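Talon, the Grinari student robotics club, wants three new members for its August entry in the Cloria spelling challenge. Patience is preferred to talent — we have seen what talent does to a gearbox.
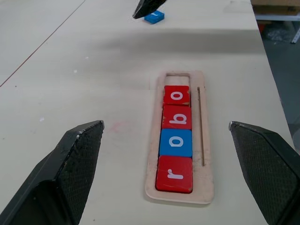 Members give us two evenings a week and share the coding, testing and sweeping up. The task is to spell a word in wooden blocks, and with "robo" in the tray there is still a gap for one more letter. Beginners welcome. Apply by the end of April 2022.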